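Vestier is a small school for furniture repair and upholstery on the edge of Sirkcombe. We teach adults, mostly in the evening, and we take in chairs, sofas and small tables from the public for our students to work on. We do not sell new furniture.

## How we started

The school began as a repair shop with one bench and a waiting list. Customers kept asking whether they could stay and watch, and after a while it made sense to charge a fair price and teach them. The first course ran for six evenings and covered one thing, the drop-in dining seat. We still open every beginner course with it.

We moved into the old Jedwood building when the shop became too small. It had been a glove warehouse, and the upper floor still has its long north windows, good light for matching fabric. The building has 3,567 square feet of floor, most of it given over to teaching and the rest to storage and a small office.

## What we teach

Beginner courses run for 10 weeks and start in April and September. They cover stripping, webbing, springs, stuffing and top covers. You bring your own chair, or buy one from our stock for $75. Chairs from stock are sound in the frame but need everything else done.

The second-year course is for people who want to take paid work. It adds deep buttoning, loose cushions, estimates and how to write a plain invoice. Places are limited and we ask to see a finished piece first.

We also run single-day classes in caning, rush seating and French polish — these fill up fastest, so it is worth joining the mailing list.
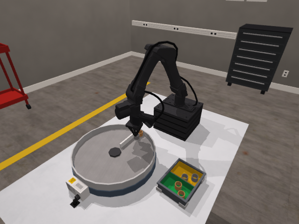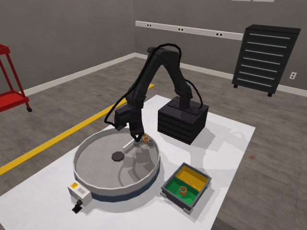
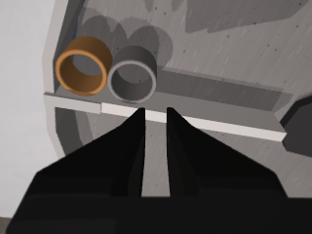
## Materials

Our hessian, webbing and horsehair come from Wiriya, a supplier we have used from the start. Students can buy from the same stock at cost. We keep a library of 500 fabric samples, and you may borrow up to five at a time to see them in your own room. Please bring them back flat, not folded.

We use foam only where a piece was built with it. For older chairs we teach the traditional fillings, which take longer and can be taken out and used again.

## Repairs for the public

If you have something that needs work, send two pictures and the measurements. Students do the work under a tutor, so it is slow — allow three months. You pay for materials plus a flat fee. We turn down leather and anything with active woodworm.

## Visiting

The office is open from 10 a.m. to 4 p.m. during term. Parking is behind the building, and the side door has a ramp. Ring the bell and wait, as the stairs are long.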